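Lid task: fingertip friction and wrist offset
Poken forum > Sim cells > Setup and upkeep

skanudine_fan
9/5/21
Finally got the Arnon arm cell behaving in sim, and I'm so happy with it! I moved the base back 2 cm, raised fingertip friction and cut the close speed to 800 ticks. The hand gets its black fingertips onto the teal pot's lid now, though the lid still sits crooked with them on it - wrist offset next, I think.
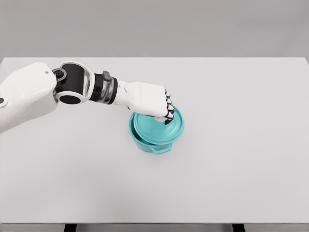
Mahlet Dinsa: I'd leave the wrist alone. Zero the elbow first, then reload the hand file. Mine had drifted 3 degrees after an update and I chased friction for days.

skanudine_fan
Ooh, hadn't checked the elbow. But friction did help, I ran 11 tries each way!

Meron Araya
Disagree with Mahlet, sorry. Elbow zero is saved per cell in Poken. I'd look at the lid's collision mesh, mine was way too coarse.

Mahlet Dinsa
Only saved if you closed the cell properly. Check both?

skanudine_fan
Doing elbow first, mesh tonight. Love this stuff.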